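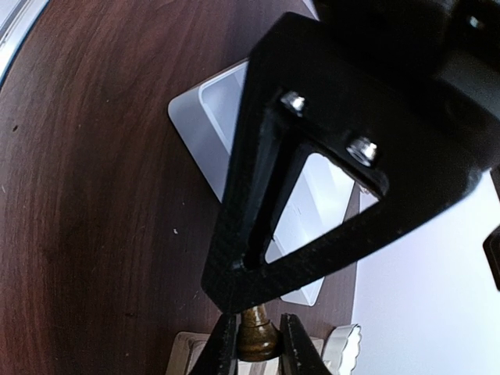
Kai-wen Lam asked after the last session why a whole handout should be given to trays, when the course is supposed to be on the care of wooden furniture. The short reply is that most of the tabletops brought to the bench in this course were marked by something that was put there to protect them. The longer reply follows.

Furniture Care and Household Surfaces
Handout 4: Trays, mats and other things that stand on a finished top
Notes for the Tuesday group

4.1 Terms

Top: the horizontal surface of a table, desk or sideboard, including its finish.
Finish: the film or the oil in the wood that separates the wood from the room. A film finish (lacquer, varnish, shellac) lies on the surface. An oil finish lies mostly in it.
Tray: any shallow container with a raised edge that is left standing on the top. A tray that is carried in and carried out again the same hour is a serving tray and is not treated in this handout.
Border: the flat part of a tray between the outer edge and the recess.
Recess: the lowered inner part, where the load goes.
Contact line: the part of the underside that touches the top. It is seldom the whole underside.

4.2 How a tray marks a top

There are four kinds of damage, and they call for different repairs, so identify the kind before touching anything.

a) Scratching. Grit gets under the contact line and the tray is pushed sideways. Scratches run in the direction of the push. On a dark reddish-brown top they read as pale lines under side light and can be almost invisible from straight above. Use a lamp held low.

b) Softening. Some flexible plastics contain plasticizers that move into a lacquer film over weeks or months. The film becomes tacky and takes a print of the contact line. Rigid plastics are a smaller risk. Rubber feet are a greater one, and they may also leave a brown or yellow stain that goes through the film.

c) Blushing. Moisture held between tray and top clouds the film. The cloud is white or bluish and usually has a soft edge. It is the most common fault seen on tables used for plants.

d) Uneven color. Light changes the color of wood and of most finishes. The covered area changes more slowly. Cherry darkens in light, walnut tends to get paler, and many stained woods fade. The result is a tray-shaped patch with a sharp outline. There is no mark in the film at all. Polishing will not remove it.

Kinds (b) and (d) are often confused. Draw a clean fingertip across the outline. If an edge can be felt, suspect (b). If nothing can be felt and the gloss is even on both sides of the line, suspect (d).

4.3 Choosing a tray

Rounded corners are preferred. A square corner concentrates the load when one end is lifted and the tray is dragged on the other, which is how most people move a loaded tray. A rounded corner can still scratch, but it is less likely to dig in.

A wide flat border is useful if the tray is to be lifted by the edge, as the fingers have something to bear on. A raised ridge between border and recess keeps a small spill inside. It does not keep in a large one. Check the ridge with a spoonful of water before trusting it.

A pale tray on dark wood has one practical advantage: dirt in the recess is seen early. It has the matching drawback that dust around the tray, on the wood, is overlooked. Wipe both.

Plastic trays should be turned over and looked at before use. Look for a molding seam or a gate mark, the small rough point left where the plastic entered the mold. A gate mark in the center of the underside will act as a scribe if the tray bows under load. Sand it flush with 400 grit paper and wash off the dust. The Ukix trays from the supply room were not checked when they came in. Check yours.

4.4 Separating layers

Felt: good against scratching, poor against moisture. Use wool felt pads, cut with round corners, at the contact points only. Replace when flattened or gritty. A full sheet of felt holds water against the finish.

Cork: acceptable. Plain sheet, no adhesive on the side facing the wood. Crumbling cork is itself a source of grit.

Silicone bumpers: usually stable on a cured film, but test first on the underside of the top. Leave the test for 15 days under a weight.

PVC mat: do not use on lacquer.

Cloth: washable, cheap, and easily forgotten. Colored cloth can bleed when damp. Ohemaa Zakaria's test strips in the cabinet show this on shellac.

4.5 Routine

Once a week, lift the tray straight up with both hands. Empty it first if it is heavy. Set it down somewhere else, not on another part of the same top. Dust the top along the grain with a dry soft cloth, then wipe the underside of the tray with a damp cloth and dry it. Put the tray back a little off its former position. Moving it by the width of the border is enough to break up the outline described under 4.2 (d).

A newly finished top gets nothing on it until the film has cured. For the oil varnish used in this course allow 19 days at room temperature, longer in a cold shop. Dry to the touch does not mean cured.

4.6 Treatment in brief

Scratches in the film only: clean, then rub out with a fine abrasive paste along the grain. Stop and inspect often. Scratches into colored wood need touch-up before rubbing out.

Tacky print: remove the tray and leave the top open to the air. Light prints may harden again. Deep ones have to be leveled and recoated. See Handout 6.

Blush: wait two days before doing anything. If the cloud remains, proceed with the alcohol pad as shown by Ettore Bianchini in the October session. Not on shellac.

Color patch: leave the whole top uncovered in ordinary daylight, and expect months. Turning the table helps if the light comes from one side.

4.7 For next time

Bring one tray or stand that has been in the same place at home for at least a season, along with a note of what it stood on. Draw the contact line on paper at full size. Mark any grit, seams or feet on the drawing, and write down which of the four kinds of damage you would expect from it.

Drawings go in the folder marked Grasso. Gemma Sorrentino has the key to the paper cabinet.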